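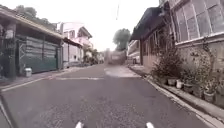
Finano Street parking plan back for a third go

The long-running effort to decide who may leave a car on Finano Street, and for how long, has entered its third round, with a new draft that residents can read in March and complain about until the end of the same month.

Finano Street is narrow, straight and hemmed in on both sides by low buildings and walls, which has never stopped anyone from trying to park on both sides of it at once. The footpath in front of the big green gate is a thin raised strip with a pale kerb, wide enough for one person and, lately, one small white bucket.

The bucket has featured in the debate more than its size would suggest. Of the 146 written comments received in the last round, a fair share dealt with buckets, crates and kitchen chairs put out to hold a parking spot. The council's position is that a bucket has no legal standing. The street's position is that it works better than the signs.

Under the new draft, cars would be allowed on one side only, swapping sides at the Soriano Lane corner. The footpath would be widened along the stretch with the roof overhang, a popular place to wait out the rain and a less popular place to be asked to move along. The road itself would be resurfaced from end to end, a distance of 588 metres.

The works would be done by Rikine Civil, the firm that resurfaced the Flisach market car park last year and finished a week early, an event still spoken of locally with some suspicion.

Opinion on the street is divided along predictable lines. Households with a garage are in favour. Households without one would like to know where exactly the cars are meant to go, and have asked in capital letters. The draft suggests the Flisach market car park, which has 132 spaces. A survey attached to the same draft found 130 of them taken by half past eight in the morning.

That leaves two, and it's understood both are next to the bins.

There's less argument about the trees behind the buildings, which stay, or about the graffiti, which the draft describes as "a matter for owners". A request for speed humps has been put off to a later round. So has a request to get rid of the speed humps, lodged by a resident who seems to have assumed the first one would succeed.

Copies of the draft are at the Flisach library desk and the bakery on Soriano Lane. Comments must be in writing, and the council asks that each household send only one. Last time, one address sent 11.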